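# Spielküche, zweiter Anlauf

1. März 2026
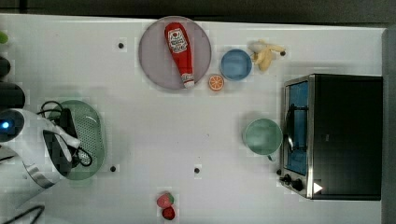 *Ketchup auf dem Teller, Banane halb geschält, Erdbeeren ganz vorn.*

Seit Oktober lese ich überall, dass Kinder kein Spielzeug brauchen, sondern »echte Dinge«. Echte Schüsseln, echte Geräte, echte Teller, am besten alles in gedeckten Farben. Der Laden Fallden, bei dem ich sonst Bettwäsche kaufe, verschickt dazu inzwischen einen eigenen Katalog. 70 Seiten, und auf 20 davon steht das Wort »achtsam«. Ja, ich habe nachgezählt, der Zug hatte Verspätung.

Ich glaube davon ungefähr die Hälfte. Dass ein richtiger Ofen interessanter ist als ein aufgemalter, leuchtet mir ein. Knöpfe sind Knöpfe, und eine Tür mit Griff will aufgemacht werden. Der schwarze Tischofen steht deshalb bei den Spielsachen, ohne Strom natürlich. Aber warum daneben die Spielzeugbanane plötzlich pädagogisch verdächtig sein soll, hat mir noch kein Ratgeber erklären können. Sie hat Schalenlappen, die man aufklappt. Das reicht für einen ganzen Nachmittag.

Was mich am meisten stört, sind die fertigen Sets. Plirko verkauft eins, bei dem Teller, Schüsseln und Obst zueinander passen, farblich wie in der Größe. Sieht hübsch aus und wird nach meiner Erfahrung 2 Tage lang bespielt. Bei uns passt nichts zusammen: ein graulila Teller, eine kleine blaue Schüssel, eine etwas größere in Meergrün, dazu ein grünes Sieb. Und eine rote Ketchupflasche, die auf dem Teller liegt, als wäre sie das Hauptgericht. In Kinderküchen ist Ketchup vermutlich auch das Hauptgericht.

Zur Aufbewahrung kann ich wenig Gutes sagen. Die Kiste von Ploseo habe ich zurückgeschickt — der Deckel klemmte, und zum Auskippen war sie zu hoch. 910 Bewertungen hatte sie, fast alle begeistert, und ich frage mich seitdem, wer da eigentlich schreibt. Jetzt liegt das Obst in einer flachen Schublade. Die Orangenscheibe rutscht gern nach hinten durch, die Erdbeeren auch.

Ob Kinder davon besser kochen lernen? Ich habe meine Zweifel. Ich hatte als Kind einen Kaufladen mit allem Drum und Dran und kann bis heute keinen Hefeteig.

Das Sieb würde ich übrigens jederzeit wieder dazulegen, die zweite Schüssel auch. Den Katalog habe ich ins Altpapier getan.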